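How a Time-Release Capsule Works

A vitamin or medicine can be made to come out of its capsule slowly. Labels call this time release, extended release or slow release. All of these mean that the contents enter the body over several hours.

An ordinary capsule has a thin shell made of gelatin. Gelatin is a protein that softens in warm liquid. When the shell reaches the stomach, it breaks open and everything inside comes out at once. The blood then carries a large amount of the ingredient for a short time. After that, the amount drops.

A time-release capsule holds many small beads. Each bead has a coating. Some coatings are thin and dissolve early. Others are thicker and dissolve later, when the bead has moved into the small intestine. One capsule may hold 200 beads or more.

Some tablets use a different method. The ingredient is mixed into a material that swells and turns into a gel when it gets wet. The ingredient has to travel through the gel to get out, and that takes time. This is called a matrix tablet.

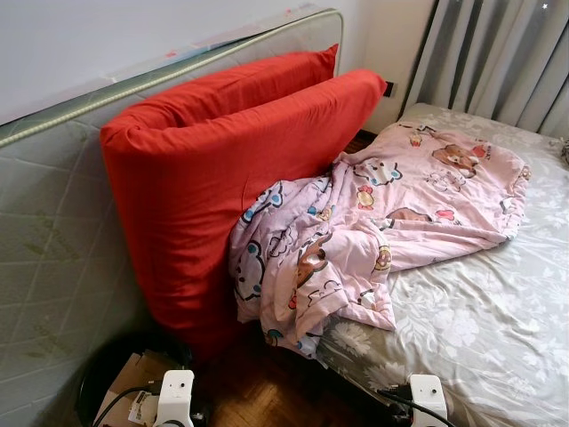
Photo: Villura

The body keeps working on a slow-release product during the night. The stomach and intestines push the beads along while a person sleeps, although they move more slowly than in the daytime.

You can model a coating with two sugar cubes and two glasses of cool water. Ask an adult to rub cooking oil over all sides of one cube. Leave the other cube plain. Put one cube in each glass at the same moment and do not stir. Look at both cubes every minute for 6 minutes and write down what you see. The oil slows the water down before it reaches the sugar.

Crushing or chewing a time-release product breaks the coatings. The whole amount can then come out at once, and this may be dangerous. Some capsules can be opened and sprinkled on food, but only a doctor or pharmacist can say which ones.

Time release describes how an ingredient comes out. It does not tell you whether the ingredient is useful, or whether a person needs it.

Safety rule: Never take a pill, capsule or gummy unless a parent or other trusted adult gives it to you. If someone has swallowed one by mistake, tell an adult right away. If the person will not wake up or has trouble breathing, call 911.

Words to know
Dissolve: to mix into a liquid until no solid is left.
Gelatin: a protein used to make capsule shells.
Matrix: a material that holds something inside it.

Closness Health Pages for Kids
Last reviewed Sunday, May 1, 2022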